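Limwood tenants get a new rule on heating repairs

Saturday, February 24, 2018
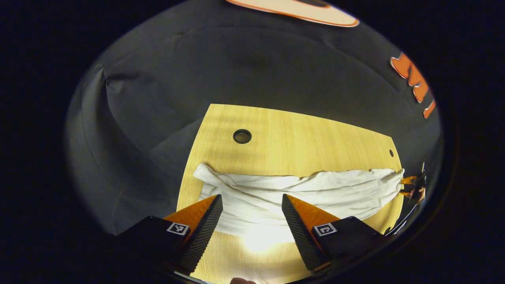 From July, landlords in Limwood must repair a broken heating system within two days when a tenant reports it in the cold season, and within five days in the other months. The town council accepted the new rule on Thursday evening after a debate of almost three hours. It covers all rented homes in the town, also the ones that are rented by the room.

Until now the town code said only that heating must be repaired "in a reasonable time." Tenants and landlords had very different ideas of what this means. In the last two winters the housing office received 165 complaints about heating, and in 40 of these cases the home was without heat for more than a week.

"A family with a small baby can not wait for a reasonable time," said Ludger Tiedemann, who leads the housing office. "They need a day, and they need to know which day it is."

The rule says that the two days begin when the tenant informs the landlord in writing. A text message or an e-mail is enough. A phone call is also allowed, but then the tenant should write down the hour of the call and the name of the person who answered. Weekends and holidays count as normal days. This point was the most discussed one on Thursday, and it passed with only one vote more than needed.

If a part must be ordered and the repair can not be finished in time, the landlord has to bring electric heaters to the home and pay for the extra electricity. The heaters must be able to keep every bedroom and the living room at 68 degrees. An oven or a gas camping stove is not accepted as a replacement, and the fire department asked that this sentence be put in the text.

A landlord who does not respect the time limit can receive a fine of $700. For a second case in the same building within one year the fine is doubled. The tenant also does not have to pay rent for the days without heat, counted from the third day in the cold season.

There are 3135 rented homes in Limwood. The largest number of them is in the Perrin district, where many buildings still have one old boiler for the whole house. Owners there have said that the rule will be hard for them. Clatonska, a company which manages several buildings in Perrin, wrote to the council that there are too few heating technicians in the area and that in January the waiting time was often four days. The company asked for a limit of five days during the whole year. The council did not agree, but it added that a landlord will not be fined if he can show written answers from three repair firms that no technician was free. The electric heaters must be brought in this case too.

The tenant group Lullutar had asked for a limit of one day. In its statement on Friday the group said it is satisfied with most of the text and that it will help tenants who are afraid to complain. The new rule does not change the protection that exists already: a landlord may not raise the rent or end a contract as an answer to a complaint to the housing office.

Tenants who have a problem with heating now, before July, can still use the old form. It is available at the housing office on the ground floor of the town hall and at the Perrin library. The office wants to know the address, the date when the heating stopped and, if possible, the temperature in the rooms in the morning and in the evening. An inspector normally visits within three working days.

A sheet with the new rules will be sent to all registered landlords in the spring. They must hang one copy at the entrance of each building or give it to the tenant together with the contract. Translations into other languages are being prepared, and the housing office will publish them on the town website when they are ready.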